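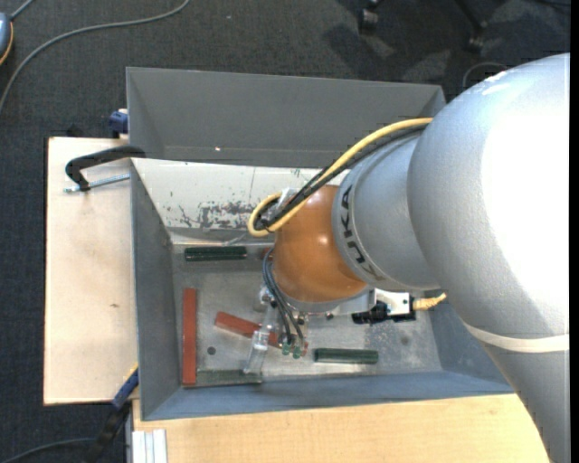 Foto: Druranex

Ich bin ein Wannenmensch geworden. So, jetzt steht es da, und wer hier sonst wegen der Rezepte liest, darf gern bis zum nächsten Beitrag vorspulen (es gibt dann Quittenbrot, versprochen).

Angefangen hat es mit dem Keller. Wir haben unter der Treppe so einen Raum, den wir beim Einzug großspurig „die Werkstatt“ getauft haben und in dem dann erst einmal alles landete, was keinen Namen hatte. Leisten, Rohrstücke, Gardinenstangen ohne Gardinen, die Reste vom Regal Plestgate, das bei uns schon den zweiten Umzug nicht überstanden hat, und Metallstäbe. Sehr viele Metallstäbe! Ich weiß nicht, wer in diesem Haus so viele Stäbe braucht, ich fürchte aber, das bin ich.

Bis zum Juni standen die alle hochkant in einer Ecke, in einem Schirmständer, einem Papierkorb und einem alten Gurkeneimer. Das sieht auf den ersten Blick ordentlich aus und ist es genau bis zu dem Moment, in dem man den kurzen Stab braucht, der natürlich ganz unten zwischen den langen steckt. Dann zieht man, dann kippt der Eimer, dann steht man mitten in einem Geklirr, von dem die Nachbarn noch am Abend erzählen.

Also liegend. Flach, von oben offen, sodass ich reinschaue und sehe, was da ist. Und dafür braucht es eine Wanne.

Ich habe mit Kunststoff angefangen, wie alle. Die Kisten von Pruna sind hübsch, sie stapeln gut, es gibt sie in diesem Salbeigrün, das gerade überall ist. Für Wolle, Kabel, Weihnachtskram: wunderbar, nehme ich weiter. Für Metall: nein. Die erste hatte nach zwei Wochen einen Riss am Boden, die zweite bekam einen Bauch und ließ sich nicht mehr ins Regal schieben. Ich habe sie dann mit der Öffnung nach vorn hingelegt, was eine meiner schlechteren Ideen war.

Danach kam Holz. Eine Weinkiste, selbst geschliffen und geölt, ich war sehr stolz. Nur zieht Holz das Öl aus den Teilen heraus, und irgendwann sieht der Boden aus wie ein Backblech nach der dritten Runde Pommes. Die Kiste wohnt jetzt im Flur und hält Handschuhe.

Und dann eben Metall. Grau, offen, mit schrägen Seiten, gern ordentlich mitgenommen. Die Wanne auf dem Foto ist für mich ziemlich nah am Ideal: der Boden abgenutzt und mit hellen Schrammen, hinten an der helleren Wand eine zerkratzte Stelle, an der die Farbe abgeplatzt ist, und unten liegen ein paar stabförmige Teile mit reichlich Platz. Ich könnte mir das an die Wand hängen. Mein Mann sagt, das sei ein bedenkliches Zeichen.

Schräge Wände sind nämlich mein großes Thema. Bei einer Kiste mit senkrechten Wänden rutscht jeder Stab irgendwann ganz an den Rand, legt sich dort platt an, und dann fummelt man mit den Fingernägeln in der Ecke herum und flucht. Bei einer Schräge kommt man mit den Fingern drunter, oder das Teil rollt von selbst wieder Richtung Mitte. Ich habe das am Küchentisch mit einer Auflaufform und Kochlöffelstielen nachgestellt (die Familie war beim Schwimmen) und sehe mich voll und ganz bestätigt.

Gekauft habe ich meine Wanne bei Henríquez, das ist der Gebrauchtladen hinter dem Wertstoffhof, wo vorne die Büromöbel stehen und hinten alles, was schwer ist. Um die 300 Euro wollten sie für eine ganz große, in der man zur Not ein Kalb hätte baden können. Die habe ich zweimal umrundet und dann vernünftigerweise stehen lassen. Mitgenommen habe ich die kleine daneben für 16 Euro, mit Dellen, einem Aufkleber, der nicht abgehen wollte, und einem Geruch nach Traktor. Im Auto mussten wir die ganze Heimfahrt die Fenster offen lassen.

Sauber geworden ist sie mit heißem Wasser, Schmierseife und der Wurzelbürste, draußen auf dem Rasen. Den Aufkleber habe ich über Nacht mit Speiseöl eingeweicht und am nächsten Morgen mit einem Teigschaber abgezogen. Die Kratzer sind geblieben, und das sollen sie auch! Kurz hatte ich überlegt, sie neu zu lackieren, die Dose stand sogar schon offen da, aber nach dem ersten Nachmittag mit Metallteilen wäre der Lack ja ohnehin wieder hin gewesen. Jetzt ist die Dose halt eingetrocknet.

Zum Einräumen, falls es jemand nachmachen will: Ich lege nur eine Lage hinein, höchstens zwei, die langen Sachen hinten, die kurzen vorn. Wenn der Boden nicht mehr zu sehen ist, muss etwas raus. Das klingt streng und ist für einen Menschen wie mich, der jedes Reststück „noch mal brauchen kann“, auch wirklich hart. Beim ersten Durchgang habe ich einen halben Vormittag mit einem Rohrstück in der Hand dagesessen und überlegt, was ich damit einmal vorhatte. Es ist jetzt Tomatenstütze, mäßig geeignet.

Was in der Wanne nichts verloren hat, sind Schrauben. Die wandern in jede Ritze, und wenn man dann einen Stab herausnimmt, hat man drei davon unter dem Fingernagel. Schrauben kommen bei mir in Marmeladengläser, Deckel zu, Schluss. Ebenfalls verboten: Lappen, Kassenzettel und die Fernbedienung vom alten Videorekorder, die wir seit dem Jahr 2000 von Wohnung zu Wohnung tragen, ohne Videorekorder.

Laut ist so eine Wanne übrigens schon. Wer abends nach zehn noch etwas hineinwirft, weckt das ganze Haus, ich habe es ausprobiert. Eine alte Isomatte unter der Wanne hilft ein bisschen. Drinnen möchte ich keine haben, sonst bleibt wieder jeder Krümel darin hängen, und ich will sie ja einfach umkippen und ausfegen können.

Als Nächstes sind die Leisten dran, die stehen nämlich immer noch im Gurkeneimer. Dafür bräuchte ich allerdings etwas Längeres, und bei Henríquez stand letztes Mal so ein flaches graues Ding ganz hinten an der Wand, halb unter einem Schreibtisch. Falls mir das jemand von euch weggeschnappt hat, sagt es mir bitte schonend in den Kommentaren – und schreibt gern dazu, worin ihr eure Stangen und Stäbe aufbewahrt. Schirmständer zählen nicht!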